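Fast Hands: Does 200 BPM Feel Faster Than It Is?
Music Technology project, Ulbridge

We loved making this one! Our duo, Umach, built two versions of one hardstyle track and posted both on Traltico in October. They got 3,070 plays between them, and 77 listeners filled in our form. 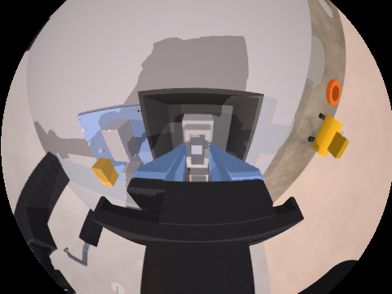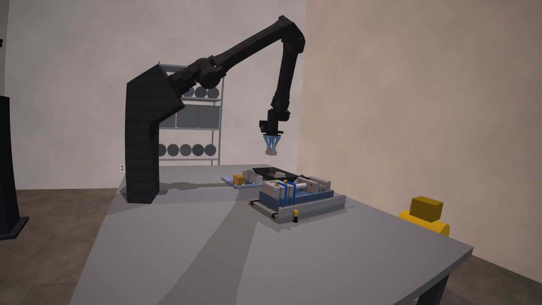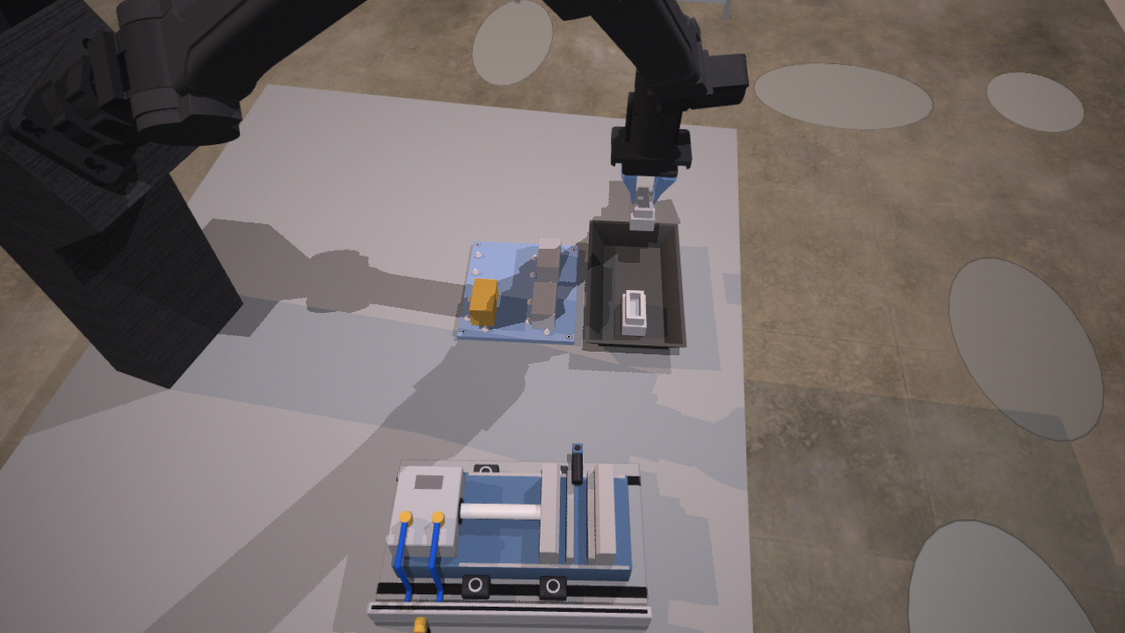
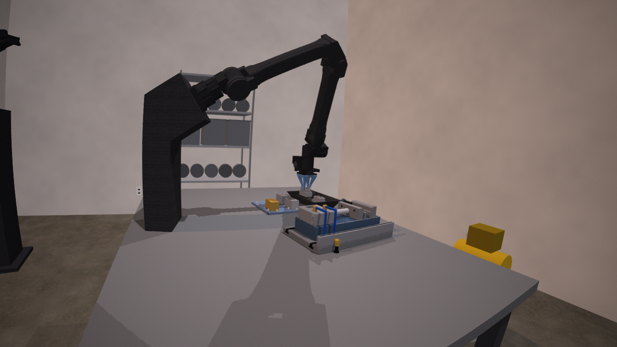 Our kick drum came from the Skyrme sample pack, and we layered it with a distorted tail. Getting the tail to stop before the next kick was the hard part — at that speed there's hardly any room. We ended up trimming it until it closed as tightly as the blue fingers on the light-gray block in the second picture. Next time we want to try a psytrance bassline.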